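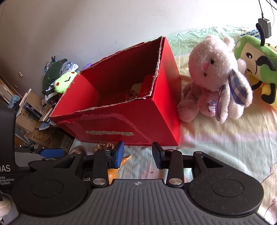 One of the first emails we had after listing the Vatik portable evaporative cooler asked whether it would get a west-facing bedroom down to 20 degrees on a humid night. Fair question, and the reply that went back was a plain no. An evaporative cooler has never done that and the Vatik doesn't either, whatever the sticker on the carton implies.

We sell it anyway, to the right households. Please read the whole page before you put one in your cart.

VATIK PORTABLE EVAPORATIVE COOLER
Supplied and serviced by Sutness Heating & Cooling
Stock code 2134

What it does
The Vatik pulls room air through a wet pad and pushes it out the front. Some of the water evaporates and the air leaves cooler and damper than it went in. In dry heat, with a window open on the far side of the room, you'll feel a real difference sitting in front of it. In sticky weather you'll feel a fan. If you live near the coast and your worst nights are the muggy ones, save your money or talk to us about a small split system.

What the maker claims
Vatik's brochure uses the phrase "whole-room comfort". We asked what size of room and what humidity, and were sent the same brochure again. Until somebody gives us test conditions we're treating it as a personal cooler, good for a desk, a couch or one side of a bed.

The brochure also mentions an "ioniser". There is a button for it. We couldn't tell any difference with it on, and we wouldn't pay extra for it.

Specifications
Tank: 16 litres, removable from the rear
Fan speeds: three
Cooling pad: honeycomb paper, replaceable
Timer: yes, off only
Remote: yes, batteries not included
Castors: four, two lockable
Refrigerant: none
Flue or exhaust hose: none needed

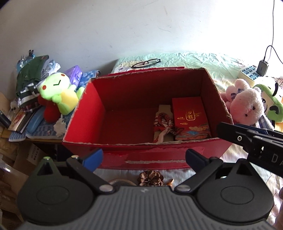

Gift box and fabric-wrapped cardboard in an open red carton

Running it
Open a window or door opposite the unit. People skip this step and then ring to say the room feels like a laundry. The moist air has to go somewhere. Don't run it in the same room as a reverse-cycle unit on cooling either, as you'll have one machine adding moisture while the other works to take it out.

Use plain tap water. Ice packs are supplied, and the manual makes a fair bit of them. They take the edge off the tank water for a short while and then they're just floating there. Use them if you like, the cooler won't mind.

Empty the tank at the end of the season and run the fan dry before you put it away. A pad stored wet will smell by November, and no amount of rinsing brings it back – you'll be buying a new one.

Noise
Low speed is fine for sleeping if you're used to a fan. High speed is loud enough that you'll turn the telly up. The brochure gives no decibel figure for high, only for low, and you can draw your own conclusions there.

How it compares
We also stock the Barros tower, which has a smaller tank and a quieter motor but costs more to keep in pads. The Traltow window unit is a proper refrigerated air conditioner and a different class of machine. It needs a suitable opening and draws far more power. If your room faces the afternoon sun and you want it properly cold, that's where we'd start, and we'd look at your blinds and ceiling insulation before either.

Price and warranty
$400 including GST. Pick up from the Sutness counter or ask for a delivery quote. The maker's warranty covers the motor and pump. It does not cover pads, castors or scale build-up, and in hard-water areas scale is the usual trouble. The extended warranty Vatik offers at registration has the same exclusions, so check what you'd be getting before you tick the box. Your rights under Australian Consumer Law apply regardless.

Spare parts
Pads and pumps are kept on the shelf. Remotes are ordered in and can be slow. Quote the stock code when you ring, as there is an older Vatik with a near-identical case and the pads don't swap.

Counter closes at 4.30 pm. Phone enquiries are answered until 5.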